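# The Black Napkin Problem
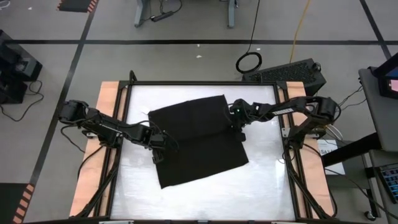 *Photo: Shadi Matar*

I own 87 cloth napkins, and if you'd told me that ten years ago I would have laughed until I had to sit down. But then I started hosting the big December dinner, and my aunt handed me a shopping bag of her old linens, and well — you know how these things go!

The black ones are the trouble. White napkins forgive you. Pale blue napkins forgive you (mostly). A plain black cloth on a white table shows every crooked edge from across the room, and if there's a soft crease running up the top, that's what your guests will look at all through the soup.

So I called Mireille Saab, who ran the dining room at Closside for years and has opinions about starch. Her first question was whether I fold on the dining table. I do. "Then turn the cloth square to the table before you touch anything else," she told me. I'd been folding mine at whatever tilt they landed, doubling the top half over and hoping for the best.

She also has me smoothing from the middle out with the flat of my hand, and ironing on the back so the black doesn't go shiny. It's slow! I got through a dozen before my coffee went cold, and two of those I had to shake out and start over.

My sister Najwa says paper towels exist. She is still invited, and she's getting a black one.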